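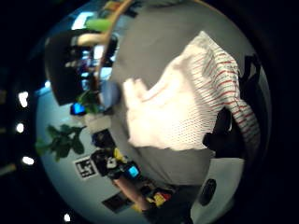 *A red-striped cloth on one of the gray tabletops at the Rinduscombe hall.*

**Rinduscombe hall tables back in use - and a plea for dishcloths**

9 February 2026

The gray-topped tables are back in the long room at the Rinduscombe hall, and the people who run the place would like you to wipe them down when you're done. With a cloth. Not a paper towel, not a sleeve.

That was the short version of the notice that went up on the door this morning. The longer version covers two sides of paper, and takes in the new cleaning rota, the money, and what happens to the old tables stacked in the back passage since August.

First the money. The hall had 4,000 dollars set aside for furniture. The tabletops and fitting came in at 3,000, paid to Monberg, the joinery shop out on the Amport road. What's left goes on the floor by the kitchen door, which has been lifting for a while now and caught a few people's heels over the winter. No date for the floor yet. Monberg are not doing that part of it.

The tops are smooth, matte, gray, with a tan wooden edge. Same size as before, so the old covers still fit if your group has its own. The legs are the old legs, cleaned and tightened. Two tables had to go back to the shop the first week because they rocked, both are fine now.

Complaints so far are mostly about marks. Matte surfaces show everything, it seems - glue, tea rings, the greasy patch where somebody leaned a plate of doughnuts. The hall says a damp cloth gets nearly all of it off if you do it the same evening. Leave it till the next group comes in and it's a scrubbing job. No scouring pads please, and no spray bleach. One of the tops already has a dull patch near the middle and there is no spare.

So, cloths. The hall used to get through a heap of paper towel and the bill had gotten silly. From this week there will be none put out in the long room (the restrooms are not affected). Instead there's a stack of washable cloths in the kitchen, top drawer left of the sink. Use one, rinse it, wring it out, hang it on the rail. Don't drop it back in the drawer wet, which is what happened with the last lot and why the drawer smelled like it did.

A first batch came from Afolabi, the housewares store next to the post office, at cost. More are needed. If you have clean cotton dishcloths at home you don't use, any color, any pattern, the hall will take them. Waffle weave is best for the tables, it picks up crumbs and doesn't leave fluff behind. Terry ones leave fluff. Microfiber is OK but has to be washed separatly, so the laundry crew would rather not. Nothing with holes.

The wash goes out at the end of the week in the blue bag and comes back folded. Groups that book on the weekend may find the drawer a bit thin until it's back - bring your own in that case.

The rota is simple enough. Last group out each evening wipes all the tables, whether they used them or not. Daytime groups do only their own. It's pinned inside the kitchen cupboard and also by the light switches. The sewing circle has asked to be let off the crumbs left by the lunch club and the answer for now is no, but the lunch club has been spoken to.

Some tips off the notice, copied more or less as written:

- Crumbs first, dry cloth, towards you and into your hand
- Then damp, then dry again along the wooden edge
- Glue: let it set, lift with a thumbnail, don't smear it around
- Marker pen: tell someone. Do not try things

The wooden edge needs the most care. It's oiled, not varnished, and standing water will lift the grain. Monberg will come back and re-oil it once a year, included in the price.

Old tabletops: free to anyone who'll carry them off. They are heavy, most are chipped at the corners, and a few have names scratched in them going back a long way. Good for a shed or a potting bench. Collect from the side entrance, mornings only, and bring a second person. Whatever is still in the passage when the floor work starts goes to the dump at Amport.

Bookings for the long room carry on as normal and the rates have not changed. The small room is closed one more week for paint. Anyone moved out of the small room can share the long one at no extra charge, there's space at the far end, but say so in advance so the tables can be split up.

One more thing on the tables themselves. They don't fold. The old ones did, and at least one group has tried. To move them, two people, lift - don't drag - and put the felt pads back under the legs if they come off. A bag of spare pads is hanging in the broom closet.

Cloths for donation can be left in the box inside the front door any time the hall is open, or at the counter at Afolabi. Washed and dry please.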